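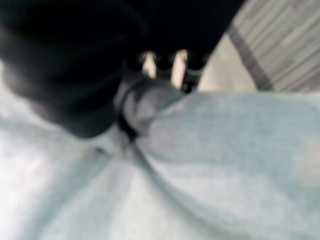
Niltent Linen Services, folding room
Monthly walk-round checklist, robot folding station
Date of check: 23 Dec 2022
Filled in by: the folding room supervisor (me again, sorry about the handwriting on the paper copy, this is the typed one)

1. Emergency stops pressed and reset, both sides
OK. The one by the sorting bins is stiffer than it was in November, and I had to lean on it. It does stop the arm, but I'd like Šťastný to look at it when they come for the service. Job raised.

2. Floor markings visible and clear
Not OK at first, OK by the time I left. Trolleys parked over the yellow line again! I know where they come from. The old route to the drying room went straight through that corner and people's feet still want to go that way. Could we please have the trolley bay moved? I've asked before and I'm asking again.

3. Gripper fingers clean, no sharp edges, nothing wrapped round the joints
OK after cleaning. Plenty of lint, as you'd expect with towels and fleecy stuff. Wiped down with power off and the lock on. The person on shift knew to do it in that order without me saying a word, so the training is sticking.

4. Grip force on the right setting for the load
OK. It was on the soft setting. The heavy setting leaves pinch marks in the thicker pile and then someone has to shake the piece out and fold it again by hand, so please check the screen when you change over batches.

5. Dropped and badly folded items logged
Partly. The log says 19 for the week but there are two days with nothing written down at all, and I don't believe those were perfect days. I do understand it's a nuisance to stop and write. I've put in a request to Badix for a button on the screen that does it for you (they said maybe, which I'm choosing to take as a yes).

6. Lighting and noise
OK. The hum is lower than the old folding machine and you can have a conversation at the bench now, which everybody mentions when I ask what's better.

7. Rotation between jobs
Needs work. The plan says nobody stays on feeding for more than 40 minutes. On the morning shift it was being stretched to well over an hour, because feeding is the quiet job and people like it. Fair enough, but it's the same reach over and over and I've had one sore shoulder reported. Timer is now on the wall. Please use it, and please don't turn it to face the window.

8. Staff trained and signed off
8 people signed off, 5 still to do, mostly the evening lot. Evening training keeps being put back when we're short. I've asked for two protected slots in the new year and I'll be grumpy if they go.

9. Posters and instructions up to date
Not OK. The Haria sheet by the door is still the one for the previous software, with the menus in the wrong places. I took it down and stuck up a handwritten note for now.

Comments from the team (I said I'd pass these on, so I am)

"My wrists are better but I miss folding with the others, it was when we talked." I've heard this from several people and I think it matters. We've put the checking table next to the ironing so there's more company, and we'll see how that goes.

"Who gets told off if it spoils a batch?" Nobody gets told off. Write it in the log, set the pieces aside, carry on.

"Are our hours safe?" I asked upstairs and was told there are no changes planned to the rota. I've asked for that in writing and will pin it up when it comes.

Still open after this check: stiff stop button, trolley bay, evening training, new Haria sheet.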